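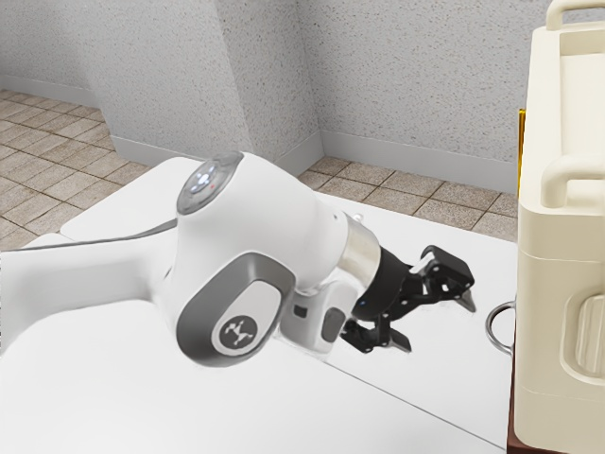 Recertification Season Is Here (Again!)

Well, it's July, and if you work in a clinic like ours you know what that means. My inbox is full of reminders about case logs, and my desk has vanished under a pile of continuing education certificates I swore I'd file as I earned them.

I sat down with Edin Krasniqi last week to go through what's different for our endoscopy nurses this cycle, and the short version is that the paperwork got lighter but the deadlines got tighter. You now log your hours in Batell as you go, and your supervisor signs off in there too. No more paper forms with coffee rings on them (mine, mostly). If you did courses through Skitero before the switch, those hours should carry over by themselves, but please check. Two of mine didn't, and it took three phone calls to get them back.

A few people have asked whether the hands-on day at Husar still counts. It does! You get credit for the full day, lunch included, which made me laugh. Bring your badge though, as they scan you in and out and they won't fix it afterward. I learned that one the hard way.

The other big question is money. The clinic will pay the renewal fee up front this time, so you don't have to wait months for a refund. Travel is still on you unless Abdelkrim Zaki has approved it ahead of time – and he means ahead of time, so send him the form before you book anything. There's roughly $2000 left in the travel fund for our unit and it goes to whoever asks first.

One more thing, for those of you renewing for the first time. Your reference letter has to come from somebody who has worked alongside you in the past year, and a friend from nursing school won't do. Ask early, while people are still around and not at the lake.

I'll be in the break room on the second floor at 2 most afternoons with my laptop open to Batell, so come by if you're stuck on the log.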